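Home | News | Projects | People | Newsletter archive

4 min read

Notes from the kitchen table

Those of you who have walked past the Walico lab since April will have heard the beeping, and a good many of you have stuck your heads in to ask what on earth we are cooking. Nothing yet, I'm afraid! We are gathering examples for Hevix, our two-armed kitchen helper, and Hertta Räsänen has kindly let me have a page of the newsletter to tell you how it's going.

The idea is easy enough to say over coffee. A person steers the two arms through a small chore, start to finish, and everything gets written down as it happens: what the cameras saw, where each joint was, when the fingers opened and closed. Do that enough times, with enough variety, and the learning system has something to work from. Our goal for this round is 200 good runs for each chore, and we have seven chores on the list (it was nine, but Hertta talked me out of two of them, and my shoulders are grateful).

The chore we've spent most of our time on lately is moving corn. Two cobs start out in the wicker tray, and the person steering has to get one of them out and onto the gray plate without dragging the tray along. I thought this would be our easy one. Corn is lumpy and a bit tapered, though, and if you take hold too near the tip it likes to swivel on you, so our first afternoon was mostly a lesson in patience. We stand at 96 keepers for that one as I write, and I've become oddly fond of it.

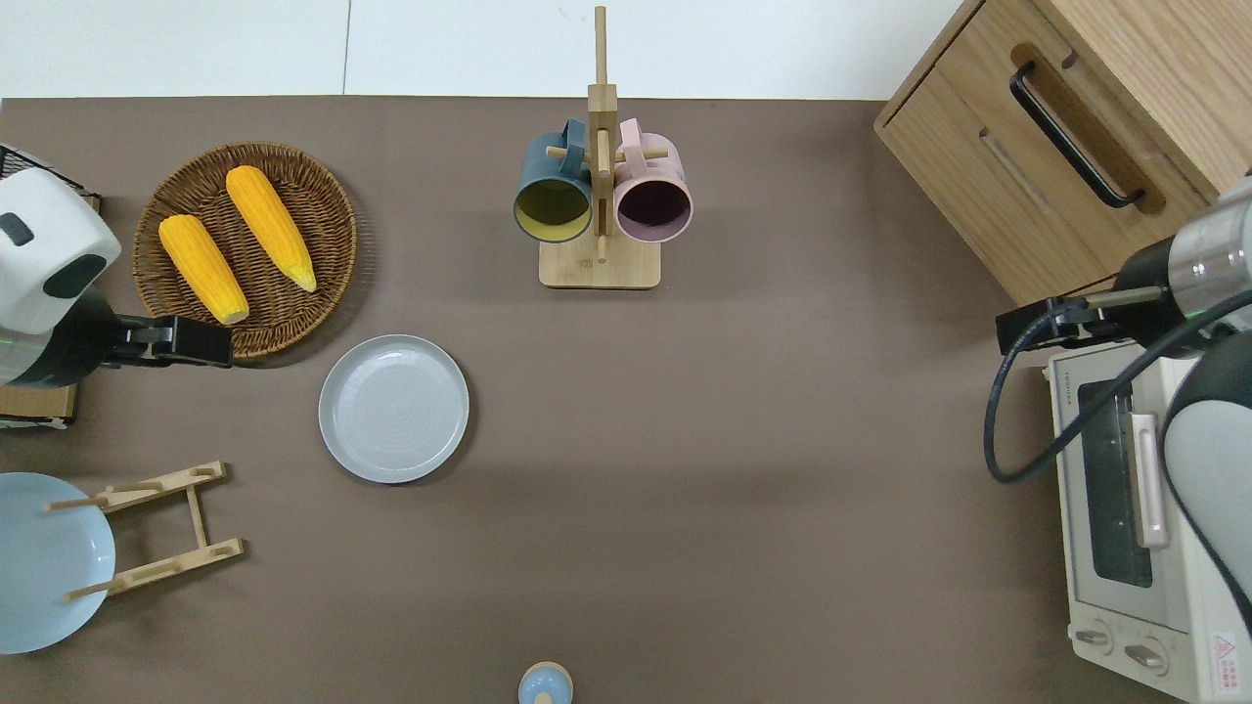 Why we leave the extra things out

Visitors often ask why we don't clear away the mug tree and the dish rack when all we're after is the corn. Well, we tried that in the very first batch, and the result was a system that did nicely on a bare table and got itself in a muddle as soon as a mug turned up. So now the other kitchen things stay, and we shuffle them between runs. The plate moves a hand's width, the cobs get turned, the pink mug and the teal one trade pegs. It is slow going, and I won't pretend I haven't grumbled, but the examples are far more useful for it.

We also keep a share of the fumbles. If a cob slips and the person steering recovers well, that run stays in with a note attached, and we have 42 of those so far. The ones we throw out are where somebody sneezed or lost track of which arm they were holding.

Come and have a turn

We could really use more hands, and I mean different hands, as all of us on the project have picked up the same habits by now. Mornings after ten are best. You don't need any experience, and there's a short practice session before anything counts. Drop me a line or just knock, and I'll put the kettle on (the one in the break room).

Kalevi Keskinen

Recent items
Irkameck workshop: places still open
A new home for the Väisänen test bench
Labeling day: what we learned from our first batch
Parking changes behind the main building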